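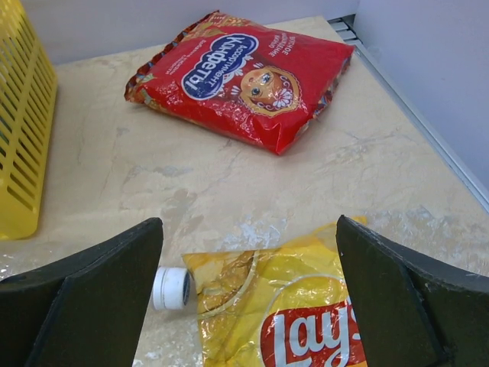
*Assorted candies in a red bag, with a yellow basket on the left. The big word on the label, "конфеты," is "candies."*

## Session 2 handout: Packing a mixed basket

Hi all! These are my notes from the board plus the bits I rushed through at the end when we were running over. Hilde Koster asked me to type up the order of packing properly, so that's the middle section, and the homework is at the bottom. If you missed the session, read the whole thing and you'll be fine.

### Where we got to last time

Session 1 was all about sorting: food, drinks, household. I know a few of you are still sorting by what the thing costs, and I get it (I worked a register for years and my brain does the same), but for packing it doesn't help you one bit. What I want in your head when you pick something up is

- how much does it weigh?
- does it hold its own shape?
- what happens to the stuff around it if it leaks or bursts?

Candy bags are my favorite thing to start with. They're full of air and lumps, they slide, and everyone drops them in first because they look soft and friendly. Then a bottle goes on top, and you have 1,000 crumbs by the time you reach the door. A bag like that goes in last, or it travels flat on top of everything.

Also, while we're on bags: read the label before you pack it, even in a language you don't speak. "Ассорти" is just "assorted," and you can pretty much hear it if you sound out the letters. For our class an assorted bag means mixed sizes and wrappers, so don't fold it in half to make it fit. Mieke Van Acker asked if you can squeeze the air to one end. You can try, but go gently, those crimped ends are where bags like to split.

### Order of packing

I do it like this, and I'd like you to do it like this too for the rest of the course. After that you can go off and develop your own terrible habits.

1. Tall boxes, standing up, against a wall of the basket.
2. Heavy, dense things low down. Rolls of tape count as heavy! People always forget.
3. Anything cup-shaped, upright, toward the middle with something on either side.
4. Paper goods in the gaps. Toilet paper is the best padding you'll ever be handed for free.
5. Small round things wherever they can't roll.
6. Snack bags on top.

Bottles are their own case. A full one goes in early, standing if the basket is deep enough, lying along the long side if it isn't. Check the cap with your fingers first. I mean really turn it. 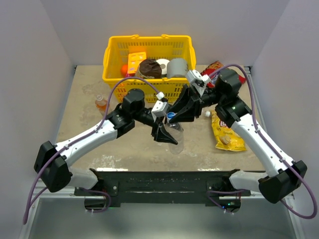 Gaps are what I'd like you to think about most this week, more than weight even. A basket that looks full often has a hole in it big enough for everything in the load to shift toward, and you only find it when you pick the thing up by one side. So look at what's next to what. The orange box is standing upright with the little orange ball on its left, the brown wrapped cup shape sits in the middle with toilet paper behind it, and the duct tape is over on the right side. I like that cup in the middle a lot. The red snack bag is outside the basket and so is the water bottle with the blue cap, so there's your puzzle: where would you put those two, and would you move anything else first? I'd take the cup out, get the bottle in low, and rebuild around it, but Hilde would lay the bottle along the side and leave the rest alone, and we've been arguing about it since May.

### Slotted baskets

Quick note on these, as the Mertens chapter in your reader skips them. Slots are great for air and for seeing what you've got, and they're bad for anything with a thin edge. Straws, pens, envelopes, flat packets of yeast: all of those will work their way out through the side. Put them inside something else. Two handles means two hands, please, even for a light load.

### For next time

- Read pages 2 to 16 in the reader. Skip the bit on crates.
- Pack one basket at home with at least one bottle, one box and one bag of something crushable. Write down your order, then unpack it and do it again in a different order.
- Bring your notes to room 132 and we'll compare.

If your own basket has solid sides that's fine, just say so on the sheet. And bring a snack bag you don't mind wrecking!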